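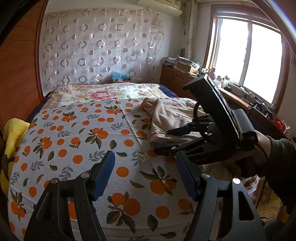
How long does it take to make a bed that has several loose layers on it? In our trials a bed with a printed sheet, a quilt and a blanket took between two and five minutes, and most of that time went to the blanket.

Courses > Home and Textiles > Student Projects > Bedding Layers

Reading time: 5 minutes

Bedding Layers and Bed-Making Time
Project report, first draft handed in Thu 4 October

1. Background

Our assignment was to choose a household task and find out which part of it takes the most work. We chose making a bed. All of us live in the Stevura residence or with family nearby, and the beds we sleep in are made up in very different ways. Some have a fitted sheet and a single comforter. Others have a sheet, a quilt, an extra blanket and a cushion or two that end up along the side by morning.

We wanted to know whether the number of layers matters more than the size of the bed. The course handout suggests that size matters most. We did not find that.

2. Materials

The main bed had a white sheet printed with orange fruits and leaves. Over that went a floral quilt with a large pink flower in the center and smaller blossoms in pink, yellow and purple. There was also a plain beige blanket and a yellow cushion. We kept the same set for every trial so that nobody had an easier job than the others.

The sheer curtain behind the bed stayed closed. We mention it because in the first practice round someone tucked the curtain in with the quilt and had to start over. That round is not in the results.

The second bed was in the Nenero guest room. It is wider, but it has only a sheet and a comforter. Both beds stand with one side hard to reach.

3. Method

We did 20 trials in all. In each one, the bedding was pulled loose, the blanket was dropped on one half of the bed, and the cushion was put at the side. One person then made the bed alone. Timing started when the first layer was touched and stopped when the person stepped back.

The finished bed had to pass this check:

- sheet flat, no fold wider than a hand
- quilt centered, large flower in the middle
- blanket folded in thirds at the foot
- cushion at the head
- no lower layer showing past the edge of the quilt

Three trials were thrown out. In two of them the blanket was left unfolded, and in the other the timer was not started. This left 17.

4. Results

The wide bed was the quickest every time. With only two layers on it, a person could pull the comforter up from one corner, shake it once and be done.

The layered bed was slower, and the order of work made a clear difference. People who moved the blanket and cushion to a chair first had the sheet flat in one pass. People who tried to smooth the sheet with the blanket still lying on it went back to the same corner again and again.

Dark bedding under the quilt caused the most failed checks. A strip of navy at the edge of a pale quilt is easy to see from the door, but hard to see when you are leaning over the mattress. Light layers in the same position were often missed by the person checking too, so the check was probably stricter for dark colors. We should have written that rule differently.

The sheet pattern had an effect we did not plan for. The orange fruits are printed so close together that small wrinkles are hard to spot, and three of us admitted to stopping early on it. On a plain sheet we would have kept smoothing.

5. Problems

Folding the blanket in thirds was not explained well. Half the group folded it the long way. We let both count, but the long fold is faster and this may have changed the times.

The small blue bag and white box near the head of the bed were also left where they were during trials. They did not touch the quilt, although people slowed down when they worked on that corner.

6. Next steps

In November we plan to repeat the trials with a plain sheet and the same quilt -- the Sjöberg laundry room has one we can borrow. We would also like to add a two-person round. The times will go into the Indeteo project folder with the first set, along with a new check sheet that shows how the blanket should be folded.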